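5.2 Recording a Practice Run with the Hand-Held Gripper

1. Charge the gripper for 4 hours before the session.
2. Check that the marker cube is firmly mounted on top and that its printed faces are clean.
3. Hold the gripper by the handle and point its narrow front section toward the work area.
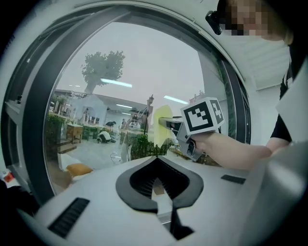 Haworth Student Robotics Club | Handham Project

4. Keep the black-and-white patterns on the cube uncovered during each run.
5. Record 16 runs, then save them to the club drive.

Note: Members work in pairs at all times.

Caution: Keep the gripper at least 300 mm from any window glass while moving.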